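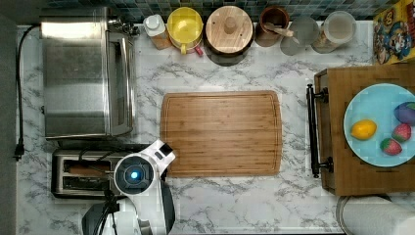 Casa e Técnica > Cozinha > Superfícies de corte

Revista Arquivo Guias Assinaturas Contactos

A tábua que fica na bancada

Texto de Aitana Casado

Uma tábua de corte permanente ocupa área útil e altera a ordem de tudo o que a rodeia. Na bancada, a distribuição mais estável coloca os aparelhos eléctricos num extremo, os recipientes ao fundo, junto ao revestimento, e a tábua ao centro, com o lado maior livre.

O sulco perimetral retém os líquidos do corte. É pouco profundo e deve ser limpo em separado, com escova macia, no sentido do veio. Nos cantos arredondados a escova passa sem acumular resíduo.

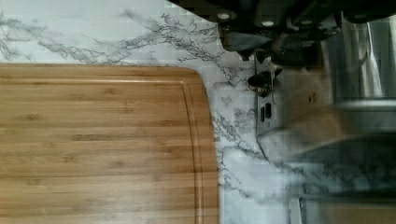

Manutenção

Hugo Cuesta, marceneiro em Clendby, aplica óleo mineral de 2 em 2 meses e deixa a peça secar na vertical. «O bambu tolera mal a imersão», diz. As marcas escuras do veio são naturais e não se lixam.

Na oficina Nieto, uma tábua com sulco custa 117 euros. O modelo liso fica abaixo. A oficina recebeu mais de 300 peças para recuperação até Agosto, a maioria com empeno por lavagem na máquina.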